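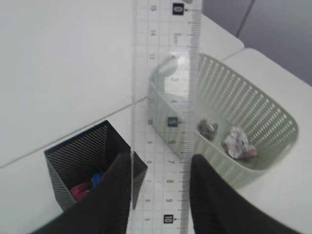 Clear plastic ruler, 0 to 10 cm, millimetre scale on the right edge.

Ticket 948 – Provider audit selection list missing high-risk claims
Product: Gornon claims review, Prultdale regional health plan
Opened by: Chanida Chareonsuk
Assigned to: Norbert Sýkora
Priority: High
Status: Resolved

Original report
The June audit list came through with 188 providers. It should have 300. Every physiotherapy and home care clinic with a risk score over the cut-off is missing, including two we flagged by hand in May. I re-ran the selection at 9:40 and got the same result. The audit unit can't send letters until this is fixed.

Norbert Sýkora, 10:15
Confirmed on my side. Scores are present in the provider table, so the scoring job ran. The fault is in the selection step. Can you tell me which template you used?

Chanida Chareonsuk, 10:32
Quarterly standard. Same as last time, no changes to the filters.

Norbert Sýkora, 11:50
The template has a minimum of 2000 claims per provider. Last quarter that field was blank. Smaller clinics don't reach it, so they drop out before the score is looked at. The change log shows it was saved under the Irnivix service account during the May update. I've asked Mwajuma Mfaume whether it was intended.

Mwajuma Mfaume, 13:05
Not intended. The minimum belongs to the hospital template and was copied across to all of them. Please clear it on quarterly standard and leave hospital as is.

Norbert Sýkora, 13:20
Cleared and re-run. 300 providers on the list, both hand-flagged clinics included. Chanida, please check before I close.

Chanida Chareonsuk, 14:10
Checked against our own sheet – it matches. Letters going out this afternoon. Does the dental template have the same problem?

Norbert Sýkora, 14:25
Yes, same value. Cleared that too. Zdeňka Rusnák will go through the remaining templates under a separate ticket. Closing this one.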